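Bump and run (golf)

The bump and run is a short approach shot in golf in which the ball is struck on a low path, lands short of the hole and covers most of the remaining distance along the ground. It is also called the chip and run or, in older writing, the running approach. The shot is most often played from closely mown turf within 40 yards of the green, where no bunker, water or long grass lies between the ball and the putting surface.

Origin and use

The shot is linked with links courses, where firm ground and steady wind make high approaches hard to control. Turf of this kind lets the ball keep its pace after landing. On softer inland courses the same stroke tends to stop early, and players there have generally preferred a lofted pitch. Use of the shot inland rises in dry spells, when fairways become hard.

Club selection

Any club from a 5 iron to a pitching wedge may be used. Less loft gives a shorter flight and a longer roll. The coaching manual issued by the Celtgate golf school sets out a simple ratio for a level, medium-paced green: a pitching wedge is taken to give equal parts flight and roll, and a 7 iron one part flight to three parts roll. The ratios change on slopes -- an uphill green calls for a less lofted club, a downhill green for a more lofted one.

Hybrid clubs are sometimes used from light rough, as the wide sole slides through grass that would catch the leading edge of an iron.
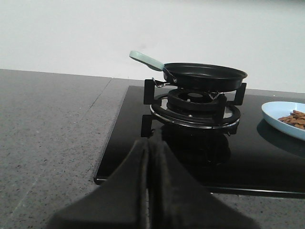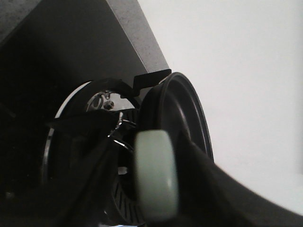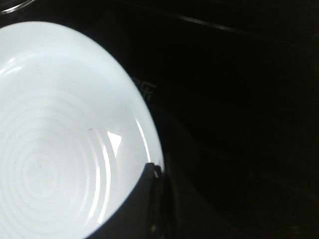 Does the bump and run need any wrist action?
Very little is used; the wrists stay firm through the ball and the stroke is made mainly with the shoulders, much as in putting.

Technique

The ball is placed slightly back of centre in a narrow stance, with the hands ahead of the clubhead and most of the weight on the leading foot. This lowers the working loft of the club and helps it meet the ball before the turf. The backswing is short, and the follow-through is of similar length. The clubhead stays low after impact.

The landing spot is chosen before the club. Where possible it is a flat area just on the green, as the first bounce there is easier to judge than one on the fringe. If the flag is close to the near edge, the ball may be landed short and allowed to run through the fringe, at the cost of a less certain bounce.

Common faults

The most frequent fault is an attempt to lift the ball with the hands, which moves the low point of the swing behind the ball and leads to a thin or heavy strike. A second is slowing the club before impact, usually after too long a backswing. Bongani Hlongwane, in notes prepared for the Witska course, also lists poor reading of the green, and advises that the roll be studied from the side as well as from behind the ball.

Practice

A common drill uses a towel laid at the intended landing spot. The player hits 11 balls with one club, then repeats the set with another, noting where each ball comes to rest. Javiera Echeverría describes a variant in which the landing spot is kept fixed and only the club is changed, so that the effect of loft on roll can be compared directly.

See also

Chip shot
Pitch shot
Flop shot
Links course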